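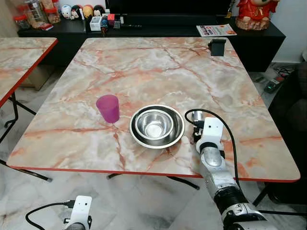 Pink cup and steel bowls on one of the marble-patterned tables.

Ostetcombe Supper Room - your questions

Last tidied up in August. If your question isn't on here, email us and we'll add it when we get a minute.

Where are you?

Top end of Ostetcombe, above the old seed merchant's on Trinside. Green door, then stairs. If you get to the bridge you've gone too far. The sign is small, we know.

Do I need to book?

For supper, yes. For lunch, no, just turn up. Supper is one sitting so once it's full it's full. Bookings open a month ahead on the website and go live at noon.

Can I book by phone?

You can try. The phone lives in the kitchen and we don't hear it once the extractor is on. Mornings before 11 are your best bet. Email is better. Please don't book by text, the number on the old leaflets isn't ours any more.

What time does supper start?

Doors at 6.30, food at 7. Everyone eats at the same time. If you're running late send an email and we'll keep your first course back, but we can't hold up the second one for the whole room.

What's the food?

Whatever Radomir is cooking. Radomir Vasić does the suppers, Amirhossein Daneshvar does the lunches and all the bread. Suppers are mostly slow things - beans, stuffed peppers, cabbage, lamb when we can get it. Lunches are soups, herby omelettes, rice dishes, flatbreads. The menu goes up on the website the day before and sometimes changes after that. If the fish van doesn't come there's no fish.

How much is it?

Supper is a set price, on the booking page. Includes bread, two courses and tea. Pudding is extra. Lunch is priced by the dish and chalked up by the counter.

Do you take a deposit?

Only for tables of six and up. Comes off your bill at the end.

Can I cancel?

Yes. Up to noon the day before you get everything back. After that we keep the deposit, unless we manage to fill your seats, in which case you get it back anyway. Reply to your confirmation email, don't start a new one or it gets lost.

I'm vegetarian / vegan. Will I be ok?

Vegetarian, always, no need to tell us. Vegan, please put it in the notes box when you book. Most of the beans and veg are vegan already but the pastry isn't, and nor is the yoghurt that goes on everything at lunch.

Allergies?

Tell us when you book AND when you sit down. It's one small kitchen and we use wheat, sesame, walnuts, pistachios, milk and eggs every day. We can cook without them but can't promise there isn't a trace. If your allergy is severe please email first and we'll tell you straight whether it's a good idea. We'd sooner say no than guess.

Gluten free?

Rice dishes yes. Bread no. We tried a gluten free flatbread for a while, it wasn't good enough, we stopped.

Do you sell alcohol?

No licence. Bring your own beer or wine, no corkage. Glasses are on the side, help yourself. No spirits please.

Are children welcome?

Yes, any age at lunch. At supper we'd say ten and over as it goes on a bit. Small portions half price at lunch. We have 2 high chairs, first come first served, can't be reserved.

Dogs?

Lunch only, on a lead, window end. Not at supper. Assistance dogs any time obviously.

Is there step free access?

Not from the street, sorry. There's a flight of 12 steps with a handrail on the left going up. There is a lift at the back through the yard but it belongs to the building and gets switched off at 5, so it's fine for lunch and only works for supper if we ask in advance. Please do ask, it's no bother. Toilet is on the same level as the dining room, the door is wide enough for most chairs. Email us your chair width if you're not sure and we'll measure.

Parking?

None of our own. The car park behind the library is free after 6 and five minutes' walk. Don't park in the yard, the seed merchant's landlord clamps and we can't get you un-clamped.

Can I get there by bus?

Yes from Borkham, the stop is at the bottom of Trinside. Check the last bus back before you book supper. It's early. People have been caught out.

Can I hire the room?

Yes, afternoons and any evening without a supper. Birthdays, wakes, book groups, meetings. You can have it with food or without. With food we need two weeks' notice and a final headcount three days before. Without food you can use the urn and the sink but not the cooker. Leave it how you found it, chairs stacked by the wall.

Is there music?

Quiet, off at closing. For hires bring your own speaker. Neighbours are nice about it and we'd like to keep it that way, so down by 10 and finished by 10.30.

Do you do takeaway?

Lunch only. Soup, rice and bread. Bring a tub if you can, otherwise there's a small charge for ours. No delivery.

Can I buy the bread?

Yes, from 10 until it's gone. To be sure of a loaf order the day before. Also the walnut biscuits at the weekend, and the Moradi pickle in jars when there's some ready. It takes weeks so when it's out it's out. Bring the jar back and we'll knock a bit off the next one.

Do you do cooking classes?

Two a term. Amirhossein teaches bread and rice, Radomir teaches pastry. Small groups, aprons and everything else provided, you eat what you make. Dates go to the mailing list first and don't usualy get as far as the website.

Gift vouchers?

Yes, any amount, good for a year. We post them or you can pick one up. They work for suppers, lunches and classes but not room hire.

How do I pay?

Card or cash. Cheques for room hire only, if you must. Tips get split between everyone on that shift, kitchen included.

I left something behind

Probably in the box by the coat hooks. We keep things for two months then they go to the charity shop on the corner. Umbrellas go quicker. Phones and keys are kept behind the counter, just ask.

Are you closed over Christmas?

Yes, and the last week of August. Exact dates go on the front page and on the door.

How do I complain?

Tell whoever's serving, then and there if you can, so we can fix it while you're still hungry. Or email afterwards. One of us will reply, normaly the same day.

How do I get on the mailing list?

Form at the bottom of the home page. One email a month, menus and class dates. Unsubscribe link is in every one.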